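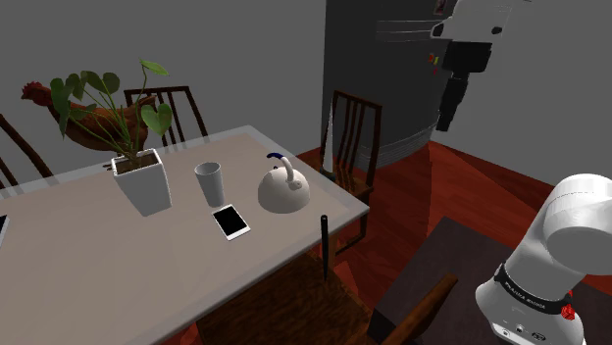 Naima Ghoneim asked why the club should put up a purse of 986 pounds for a main event when the last Dollthorpe card sold 70 tickets. She did not believe the promoter's figure of 500 for the Drustirholm show and wanted to see the door receipts.

Item 4. Setiawan bout
The promoter says Setiawan has agreed to fight at welterweight. No signed contract was shown. Left open until one is.

Item 5. Semow sponsorship
Offer of 100 pounds for the cage banner – same as in January, when it was not paid. Agreed to ask for the money first.

Item 6. Medical cover
Quote still awaited. No tickets to go on sale before it arrives.

Minutes of August 21, 2022, subject to approval.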